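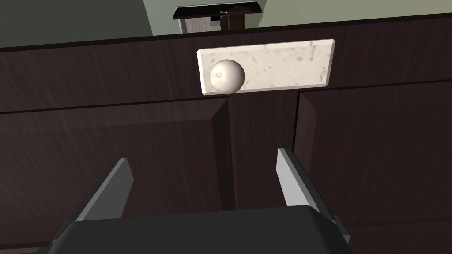

Peut-on apprendre à un robot à ouvrir des meubles sans jamais le sortir du simulateur ?

En bonne partie, oui, à condition de faire varier les meubles autant que les gestes, et c'est sur ce point que je trouve mon petit milieu un peu paresseux.

Je m'explique. Ces temps-ci je relis les résultats de Mitar, la méthode que l'équipe de Brukside a testée sur des cuisines et des buffets de synthèse (tiroirs, portes, poignées de toutes les formes). Sur le papier c'est beau : 2000 essais simulés, 40 meubles, et une politique qui s'en sort très bien sur ceux qu'elle connaît déjà. Bravo, vraiment ! Sauf que moi, la première chose que je vais regarder, c'est la colonne des meubles inconnus, et là, ça dégringole.

Prenez un meuble brun très foncé, presque noir par endroits, avec une plaque façon marbre blanc et une boule blanche posée contre. Vous et moi, on a une idée de ce qu'on essaierait d'attraper, ou au moins deux idées. Un réseau qui a passé sa vie devant des barres en métal, lui, n'a aucune raison d'avoir la bonne. Et puis les joints sombres entre deux panneaux sombres, bonjour pour deviner où finit la porte !

Chez Dakolberg, ils ont pris le problème par l'autre bout : moins de démonstrations par meuble, mais des textures et des poignées tirées au hasard à chaque essai, quitte à fabriquer des trucs franchement moches. Les courbes montent plus lentement, c'est vrai, et il faut être patient (je ne le suis pas). Mais sur les 4 meubles gardés de côté pour la fin, 3 ont été ouverts régulièrement. Je préfère mille fois ce résultat-là à un score superbe sur du déjà-vu.

On me répondra que le hasard ne remplace pas la physique, que le frottement d'une vraie charnière, personne ne sait bien le simuler. D'accord ! Le banc Hutsuliak le mesure d'ailleurs assez cruellement. Seulement, avant de se battre pour la charnière, il faut déjà poser les doigts au bon endroit, et j'aimerais que les articles publient cette étape à part, avec les ratés.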